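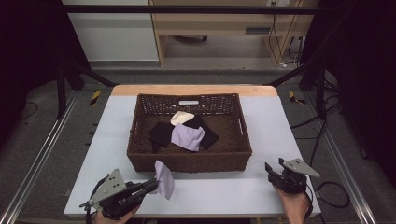
Basket station, both grippers in hand, lavender cloth in the left one.

2024-12-11
Open day notes, cloth bench

Writing this up while I still remember it. Most of it is for Busisiwe, who was stuck at the Pretorius meeting and missed the morning, and for whoever sets up the January one.

We had 52 visitors on the sign-in sheet. They came through in groups and each group got the same talk at the cloth bench, then a chance to try the grippers themselves. Rhea Talavera did the talk for the first half of the morning and I did the second. The talk is still too long. By the time you've got through what Dridaretti is paying for and why we bother with cloth at all, people are looking at the basket and want a go. Next time do the talk with the grippers already in your hands and fold the background into it.

Order that worked best, by the last couple of groups:

Show the cloths in the basket and say what the job is (pick one, bring it out, lay it on the table).
Do one slowly with the left gripper, right one kept open and out of the way.
Do one with both.
Hand over.

The wicker basket was a good choice for visitors. Everybody knows what it is and why you'd pull cloths out of it. Black cloths are a nuisance in it, though. They're dark against a dark weave and the people standing back by the curtain couldn't tell where the cloth stopped and the basket started. The lavender ones show up well from anywhere. I'd leave black in for our own sessions, where it's a fair test, and go with light colours for demos.

Cables. Two people stepped over the run on the right side of the bench and one stepped on it. Nothing came loose. It wants a proper cover before January, or the run moved to the back. The floor tape did its job at the back posts but does nothing for the side where people actually stand.

What visitors asked

Mostly the same handful of questions. Writing down what I answered so that we all say the same thing.

Does the robot learn from one try? No. I told them the session target for this bench is 314 picks and that we'd repeat it on other days with other cloths. That got a bit of a groan.

Why not just wear a glove? Because the jaws on the hand-held are meant to match what the arm will have. If you can do the job with two fingers and no feel in them, then the arm at least has a chance.

How hard does it squeeze? I didn't have a number and said so. Rhea is going to measure it so we can put it on the sheet. She thinks the pads matter more than the force anyway, and after watching a whole morning of strangers use them I agree. The dark textured faces hold onto cotton well enough if you come in with both pads square to the fold. Come in at an angle and you pinch a corner and lose it.

Can it fold as well? Not part of this bench. Point them to the Avevus poster by the door.

A retired machinist spent a good while on the linkage and asked about the brass bushings, whether they were pressed in or glued. I said pressed, then checked with Rhea, and pressed is right. He also wanted to know how much slop there was at the fingertips. Fair question and we should have a figure for that one too. 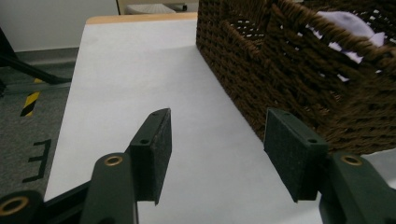

Things that went wrong

Left gripper started closing late for the last two groups before the break. I swapped the lead at the controller end and it came good, so I've binned the old lead. If it happens again with the new one, it's the connector and the unit should go back to Rustarley.

Paper on the table top. It marks easily and by noon it looked tired. We have 26 sheets left of the wide stuff, which will see us through if we change it once per session.

The basket creeps. It's light, and when someone pulls a cloth that's caught under another the whole thing comes along with it. Kids especially yank. Over the morning it wandered from the middle of the table and I kept nudging it back between groups. For the visitors that's harmless, but in a recorded session it changes the reach and we'd be sorting it out later. I tried holding it with my free hand, which defeats the purpose.

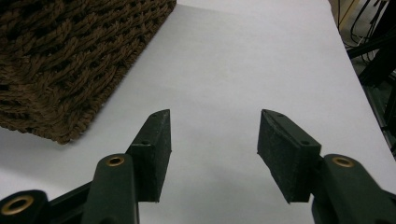
Options are a strip of the grippy drawer liner under it, or weight in the bottom. I'd rather not put weight in because it changes what the cloths are lying on, and people will go for the weight. Drawer liner first. Busisiwe, if you've still got the roll from the tray work, could you leave it on my desk?

Also worth trying is a pencil outline on the paper so the basket goes back to the same place every time. Faint enough that it doesn't bother anyone.

Numbers for the grant report: 52 through the door, 5 groups, no injuries, one swapped lead. Rhea has the sign-in sheet and the feedback slips. I've read half of them so far and the commonest comment is that they'd have liked longer on the grippers.

To do

Drawer liner under basket, me
Squeeze force and fingertip play, Rhea
Cable cover for the right side, Busisiwe to price
Shorter talk, both of us, before the January date is set
Order another lead so there's a spare in the drawer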